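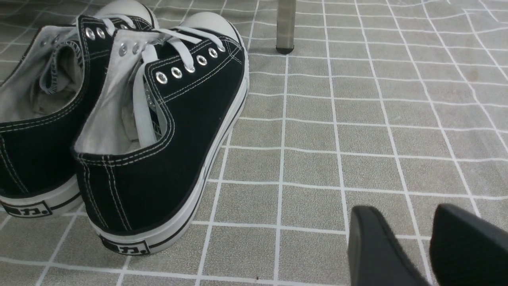
Canvas shoes on a walking holiday, am I mad?

mervk73
Right, settle something for me. Off to Branovberg in November with my sister Lorraine and her lot, staying in the old town, and I want to travel with one pair of shoes. ONE. Black canvas lace-ups, low ones, the sort I've worn since school. Lorraine says I'll have trench foot by the second morning and wants me in proper boots. I've got a cabin bag and no intention of paying for a bigger one. It's mostly streets and cafes, plus one day up to the lake at Nakance if the bus is running. What would you do?

fairclough_r
Boots. Sorry. I did Branovberg in canvas a few years back and the old town is all cobbles, big rounded ones, and you feel every single one through a flat rubber sole. My arches were in bits. Lovely place though, get the plum dumplings by the tram stop.

Halfdan H
Disagree with Ryan. I live in canvas shoes from spring to Christmas and my feet are fine. Cobbles are only a problem if you never walk on them. Put a decent insole in (the cheap foam ones go flat in a week, don't bother) and take two pairs of wool socks. If they get soaked, stuff them with newspaper overnight and they'll be wearable by breakfast.

fairclough_r
Wearable is doing a lot of work there Halfdan. Damp canvas at eight in the morning in November, no thank you.

Halfdan H
You wear them to breakfast and they dry on you. My grandmother did this with shoes far worse than mine.

lozlightfoot
Hello, I'm the sister! He hasn't told you that he did exactly this in Hirano, wore the same canvas things for the whole trip, it rained for 2 days and the hotel room smelled like a pond. I was in the room next door and I could smell it from there. Please somebody talk sense into him.

mervk73
That was one wet weekend and the window didn't open!! Completely different situation. And I've washed them since.

lozlightfoot
In the machine, on a hot wash, and then you complained that the toe was coming away.

thros_f
Off topic but please don't hot wash canvas shoes, the heat gets at the glue round the sole. Take the laces and insoles out, brush off the dry dirt, then cold water with a bit of ordinary soap and an old toothbrush. Black canvas goes a sad brownish colour if you leave them on a radiator or in the sun, so dry them in the shade. For the white rubber I use bicarb and water mixed to a paste. White laces go in a jug with some washing powder, leave them till the water looks horrible, rinse, done.

On the actual question, I'd wear the canvas in town and not go up to Nakance in them. The path round the lake is fine but the bit down from the bus is steep and muddy and there's no grip on a smooth old sole. How worn are yours?

mervk73
Cheers Þröstur, will try the bicarb. Tread is, er, modest. I can still see a pattern if I look for it.

fairclough_r
So no tread.

mervk73
MODEST tread.

Halfdan H
What about waterproofing spray? I did mine with the Trivitz one last autumn and rain beaded off for a good while. You need two coats, and do it outside or you'll have a headache all evening. It won't save you from a puddle, water comes in over the top and through the eyelets anyway, but for drizzle I thought it was worth the money.

thros_f
I found it left a faint white bloom on black fabric. Test the inside of the tongue first.

Halfdan H
Mine didn't, but mine are also filthy so how would I know.

lozlightfoot
Can I put in a word for wearing the boots on the plane and packing the canvas ones? Boots on feet, shoes in bag with socks rolled up inside them. I've been doing it for 16 years and it takes up hardly any room. He could have both and we could all stop talking about it.

mervk73
But then I've got to sit in boots for the whole flight, and unlace them at security with a queue of people sighing behind me.

fairclough_r
Loosen them while you're queuing. It's a couple of minutes of your life Mervyn.

thros_f
Lorraine's right I think. Wear the boots out there, canvas for the evenings. Or hire something at Nakance, the hut by the lake used to do walking boots in the summer, no idea about November.

mervk73
Hire boots! Other people's feet! Absolutely not.

OK. Current thinking is canvas with new insoles and the spray, and I'll look at the forecast the night before. If it's bad I'll bring the boots as well and Lorraine can carry my toiletries.

lozlightfoot
Lorraine will not.

Halfdan H
Which insoles did you go for in the end? I need some new ones as well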